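January, 2:15 pm, back bench

Carried on with the wallpaper for the booth walls. Musside roll is now all up apart from a short offcut, which I've put in the flat file under Zuster. Amarachi Adebisi trimmed, I pasted.

Paste: the ready-mixed Barroso, straight from the tub. Last time we thinned it and the seams opened overnight. This batch went on thick with the short-nap roller and I left it 3 minutes before hanging, folded paste to paste. The paper relaxes a lot in that time. Anything less and it keeps growing on the wall and you get a ridge down the middle of the drop.

Pattern match is a nuisance on this one. It is a half-drop repeat, so every second length has to start lower and you lose a good piece off the top each time. We cut the first two lengths the same and had to scrap one. After that Amarachi marked the back of each length in pencil, A or B, with an arrow for up. Please keep doing this. The leaves go in all directions and it is easy to hang a length upside down without seeing it until you step back.

Back panel went up first, then the sides. I took the plumb line from the center of the back panel and worked outward, so any error ends up in the corners. 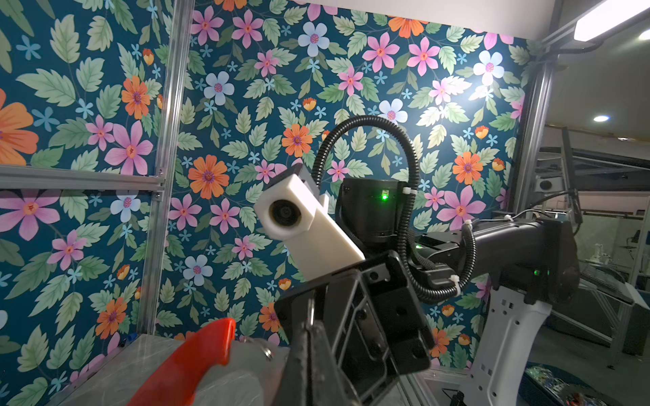
*Back wall with the Musside floral up, teal ground. Bright patch toward the upper right.*

Notes on the glare. The paper has a slight sheen which I didn't notice on the roll. Under the bench lights it throws the light back, and the pink and white flowers in that area go very pale. The teal ground holds up better. Options as I see them:

- move the light farther forward and tip it down
- put the Pason diffuser sheet over it (we have one, it's behind the door)
- matte varnish over the paper, test on the offcut first

I would try them in that order. Varnish is the one we can't take back, and I don't know what it does to the orange. Estíbaliz Soler has used it on plain lining paper and said it yellowed a little, but that was a different brand and she couldn't remember which.

Light meter at bench height, center of the table, read 981 lux. Target on the sheet is 1,000 so I left the dimmer alone. Didn't take a reading at the wall. Should do that before and after moving the light, otherwise we're only guessing.

Tabletop: the gray marbled surface stays. We talked about a plain white one, but with this much color on the walls the gray is easier on the eyes, and paste wipes off it if you get to it early. Dried paste needs warm water and the plastic scraper. Do not use the metal one - there are already two scratches from it at the front.

Panel size for the next set: we said 1,000 mm wide, and I'd keep to that. Two drops cover it with enough left over to wrap the edges.

Still to do:

- roll the seams again once the paste has gone off
- wash the brushes and the short-nap roller (soaking in the sink now)
- new blade in the trimming knife, the current one tears wet paper
- ask Estíbaliz whether she wants the Zuster offcuts or if they can go

4:40 pm. Went over the left seam with the seam roller. One bubble low down, pricked it with a pin and pressed it flat. Will look at it again in the morning.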